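Tranwood Shelter Opens Guinea Pig Surrender and Adoption Program

23 April 2026

The Tranwood Animal Shelter has opened a dedicated program for guinea pigs, with a separate housing room, a surrender line for owners and a required orientation for anyone who wishes to adopt. The program was approved by the shelter's board last September and began taking in animals this month.

According to the shelter's annual report, 431 guinea pigs were surrendered or found in the Tranwood area last year. Until now they were kept in the same room as cats awaiting adoption, an arrangement that staff veterinarian Yareli Chávez described as stressful for prey animals.

"A guinea pig that can hear and smell a cat all day will often stop eating," Chávez said. "When a guinea pig stops eating, we have very little time to act. The digestive system has to keep moving."

The new room stands at the east end of the building, away from the dog runs. It holds 9 large floor pens, each meant for a bonded pair or a small group, along with two quarantine pens for new arrivals. Animals remain in quarantine for 14 days and are weighed every morning. Males and females are housed apart from the day they arrive, and any female that may be pregnant is kept under observation until a veterinarian clears her.

Unplanned litters account for a large share of the animals received. Guinea pigs can breed at a very young age, and mistakes in determining sex at the point of sale are common. Owners who believed they had bought two females have contacted the shelter with as many as 7 animals in one cage.

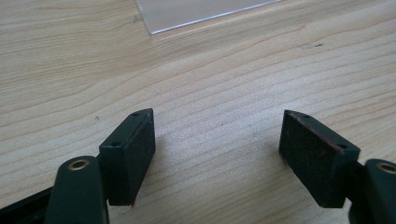 Under the new rules, single guinea pigs will not be placed in homes without another guinea pig. Those arriving alone will be matched with a companion before adoption, or introduced to an animal the adopter already owns. Introductions take place at the shelter by appointment, on neutral ground, and may require more than one visit.

Adopters must also show that they have suitable housing. The shelter asks for at least 10 square feet of solid floor space for a pair, with two hiding places and an unlimited supply of grass hay. Wire floors are not accepted -- they are a frequent cause of foot sores -- and neither are cages stacked on several narrow levels. Rabbits and guinea pigs may not be housed together.

Štefánia Rusnák, the shelter's adoption manager, said that the orientation lasts one hour and covers diet, nail trimming, signs of illness and the expected cost of care. Guinea pigs cannot make their own vitamin C and need a daily source of it, such as fresh bell pepper. Many of the animals surrendered last year had been fed only dry mixes.

"People are told that this is an easy first pet for a child," Rusnák said. "A guinea pig may live for seven years or more, and the adult in the home has to be the one responsible. We ask families to talk about that before they come in."

The program was made possible by a grant of $2,560 from the Kavanagh Fund for Small Animals, which paid for the pens and a gram scale. Flooring and labor were provided by the shelter. Food and hay will be covered by the general budget through the end of the fiscal year, after which the board will review the cost.

Owners who can no longer keep a guinea pig are asked to call the surrender line before bringing the animal in. Staff will first discuss whether help with food, housing or veterinary care would allow the animal to stay where it is. If surrender is the best choice, an appointment is normally given within one week. Emergency cases will be accepted at any time during open hours, and owners should bring the animal's usual food and any medical records.

The shelter reminds residents that guinea pigs must never be released outdoors. They cannot defend themselves or tolerate cold or extreme heat, and abandoning a pet is an offense under the town code.

Orientations are held twice a month in the shelter's meeting room and are free of charge. Places are limited and must be reserved at the front desk or by telephone. Foster homes are also needed for pregnant females and for older animals that require medication. Inquiries about fostering should be directed to Aksel Mogensen, foster coordinator, at the shelter's main number.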